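New job, same parking spot

I promised my sister I'd start writing here again once things at work settled down. They haven't settled down, but it's October and the last post is still the one about my tomatoes, so let's go.

For anyone who doesn't know me in person: I work at Heltia, in the Skeldale building. We put together kits. A customer sends us bins of parts and a list, and we send back boxes with the right parts in the right little compartments. I've done it for most of my adult life and I'm good at it (I can feel a short count in a bag before it hits the scale, ask anyone on the line). The robots came in last spring. Oravec sold them to us, two arms to a station, and they sit at the far end by the loading dock where the old label printers used to be.

The part I want to write about is what happened to my own day, which has changed a lot more than I expected. I spend half of it at a desk now. With a chair! The desk has two monitors and a program called Drorkitz, and inside Drorkitz there's a pretend table with pretend arms, and before anything new gets tried at the real station, somebody has to work it out on the pretend one. In my department that somebody is me and Győző Takács, who used to drive the forklift.

The first week was humbling. We started with blocks and a ball, no parts, none of our bins. Plain brown table, plain colors, like something out of a preschool. I figured I'd be bored by lunch. I was sweating by lunch. You look through the view down by the gripper and you lose all sense of where anything is. I've been picking things up since I was a baby and I've never once had to think about which way my hand was facing before I did it.

I'd be parked over bare table with the fingers wide open and the red block way off to the right, nowhere near between them, and I'd sit there working out which direction "right" was for an arm that wasn't attached to me.

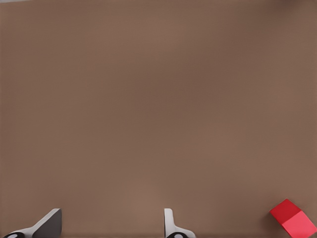
What the training was like

We had 3 weeks of it. The trainer was Rozália Vaněk, and I liked her right away because she let us be bad at it. She'd pull up a chair, watch you whiff, and ask what you thought was going to happen. Then she'd wait. I hate that kind of waiting, but it works on me.

Her big thing was that we should talk while we drove. Out loud, everything, even the dumb stuff. "I'm going to come down. I'm too far left. I don't like this." It felt silly for a day or so and then I couldn't stop — I narrated loading my dishwasher that weekend and my husband asked who I was talking to.

What she was after, and it took me a while to see it, was all the stuff we knew from the line and had never said. Like, you don't grab the thing closest to you if that means reaching over it for the next one. You leave yourself room. If one hand's got something, the other hand should be getting out of the way or getting ready. I'd been teaching that to new hires for years by saying "watch me," and you can't say "watch me" to Drorkitz. I mean, you kind of can, there's a recording feature, but then you have to write down what was good about it.

Two arms is the hard part, by the way. One arm I had down pretty quick. With two I kept parking one of them somewhere and forgetting it existed. I'd have the left one way out there pinching the yellow ball, very proud of myself, and the right one would be hanging over the corner of the tray holding nothing, with the tray still empty and every block still out on the table. Győző is better at this than I am. He says it's the forklift, that you learn to keep track of the back end of a thing while you're looking at the front. I say it's video games. 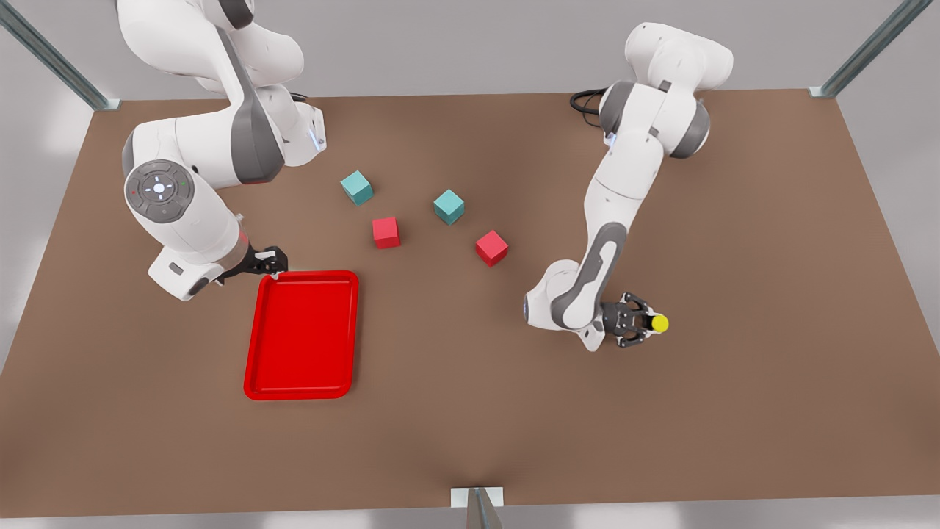

Anyway, after the blocks we moved on to our own stuff: spring clips first, then the rubber feet, which everyone dreads. A list we'd normally run for a customer has 24 lines on it, and I would've told you I knew that list by heart. I knew it in my hands. Getting it out of my hands and onto a screen was a different kind of tired from the one I'm used to. I come home with my feet fine and my head like oatmeal.

So is it taking jobs

This is what people ask me, usually at the grocery store, usually in a lowered voice. I'll tell you what I've seen, and it's only what I've seen.

There were more than 50 of us on the floor when I started and there are fewer now. Some of that was going on well before the arms. When people retired their spots just sat open. No one on my shift has been let go over the robots. But the arms do the night run on the simple kits, and the night run used to be overtime, and there were folks who counted on that overtime. It's a real loss for them and I don't like it when the monthly newsletter skips over it. I brought that up at the spring meeting and I brought it up again at the summer one, and I got a "we hear you." We'll see what that's worth.

The other thing I miss is the talking. On the line you're elbow to elbow and you know whose kid has strep. At the desk it's me and Győző and the fan noise from the computers. I've started taking my break down on the floor again, even though there's a perfectly nice coffee machine upstairs, and I think I'm going to keep doing that.

On the plus side! My wrists. I wore a brace on the right one for so long that I had a tan line from it, and I haven't put it on since August. The raise was small but it was a raise. And there is something about getting a tricky pick to work, after you've messed with it all morning, and then walking down to the dock end and watching the real arms do it your way. I stood there grinning like an idiot the first time. One of the drivers asked me if I was okay.

I also got asked to help with the next group of trainees, which I said yes to before I thought about it. Two of them are people I've worked beside forever and one has already told me she's going to hate it. I told her I hated it too until the second week. I'm going to steal the talking out loud thing, and I'm going to start everybody on one arm for longer than we did, and I'm bringing snacks, since we didn't get any.

Tomatoes were a bust this year, for those who asked. Something got into the bed behind the garage and I never did find out what. I'll put the green tomato relish recipe up next time if I can find the card.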